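Willon grippers get their first proper tidy-up at Andulero

November 26, 2021

If you've been following the Willon build, you'll know I've been promising an update for ages, so sorry, and thanks for hanging in there! We finally got both hand-held grippers going together at Andulero, the shared workshop I've been nagging you all to visit, and I'm pretty chuffed with how it's coming along.

Quick catch-up for anyone new. Willon is our go at teaching a cheap home robot to do the boring jobs, mostly picking up, putting away and clearing rubbish. You hold a gripper in each hand and do the job yourself, the cameras record it, and later on the arm gets to have a crack at copying you. The whole lot has cost me $1460 so far, which is more than I told my family but a lot less than I was quoted for anything off the shelf. 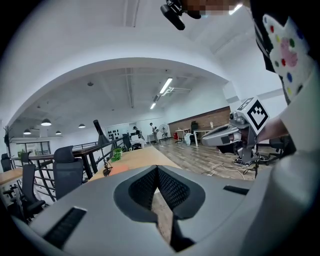

The big change this month is the fingers. The old set was stiff as a board and would either crush things or fling them across the room (sorry again to whoever was eating lunch). The new ones have a lot more give, and I've printed up to 80 versions of the pads to get the colour, grip and thickness where I want them. Well, the colour was just for me. They're all black now anyway, so you can see how that argument went!

I've also redone the marker cubes. They sit on the grippers so the software knows where each hand is and which way it's pointing, and my first lot had the patterns glued on crooked. A whole weekend of recordings went in the bin over that one. I've made a little jig to line them up and it has been much better behaviour from the tracking ever since.

The job we're working on at the moment is tidying a table. It sounds like nothing, but thin, crinkly plastic is a proper pain. It changes shape every time you touch it, and it catches the light in ways the software really doesn't like.

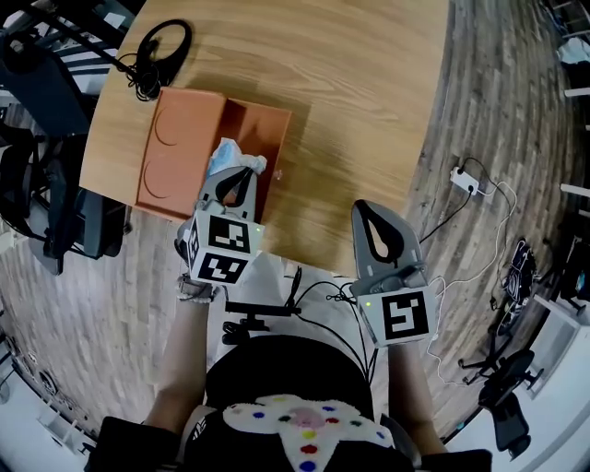 Getting a grip on a crumpled bit of plastic on the orange tray.

We've now got 3951 short recordings saved, and I've labelled 73 of the plastic ones by hand, usually with a cup of tea going cold next to me. Raju, the little program that sorts the good runs from the duds, still thinks a slow pick-up is a failed one. I'm fixing that next, and if you're handy with Python and have a spare evening I would love the company.

Cables are my other headache. I'd like to get to one lead per hand, and Claltel (our home-brew battery pack, named very late at night) might get us there if I can get the weight down. It's a brick at the moment and your wrists know about it after half an hour.

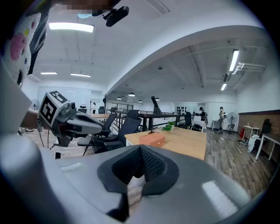
One reader, Marnix, wrote in to say the battery should go on a belt with the lead run up the sleeve, which is how he sorted out his own pair, and he reckons his arms stopped aching the same day. He also wanted to know if the finger files will be shared, as his keep splitting at the base.

Yes to the files! I'll put them up in December once I've cleaned up the names, because "finger final final 2" is no help to anyone. The belt idea is going on the bench this weekend.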